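4.3 Sorting a narrow kitchen and the adjoining table

Applies to: Selum Household Sorting Guide, sheet 1602. Revised October 2020.

Before starting, clear a standing space in front of the worktop. Switch off the hob and leave pans on it until step 5.

1. Gather tied rubbish bags into one group. Do not reopen a knotted bag to add small items.
2. Place food packages in an open basket. Keep the basket beside the bags, never under them.
3. Fold spare plastic sheeting last. It may be left spread out while sorting continues.
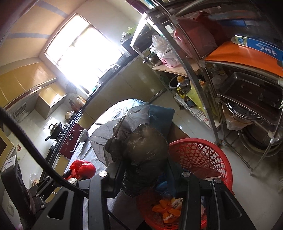
Fig. 18. Knotted bags and red basket grouped in the kitchen, dark grey sheet behind.

CAUTION: Bags and baskets look alike to a person in a hurry. Take the bags out by the handful and the basket separately.

4. Check bottles and jars along the worktop. Tighten each cap and wipe the base before returning it to the row.
5. Move the wok only when cool. Turn the handle away from the walkway.
6. Carry the remaining packets to the table and set them down on the cloth. Use one half of the table for unsorted items and keep the other half for finished groups.

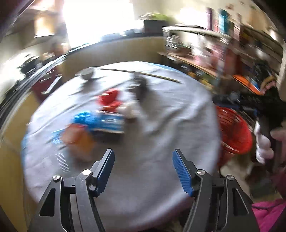
Fig. 19. Packets on the cloth-covered table, gathered mainly to the left.

7. Sort packets by contents, then by date. Opened packets go into a lidded tub (Bemden 875 or similar).
8. Return finished groups to the cabinets, heaviest items in the lower unit.

NOTE: Do not drag items across the cloth. Lift each one clear, as the cloth will shift on a round table.

Queries about this section: V. Margaritis, Dratholm office, extension 3790.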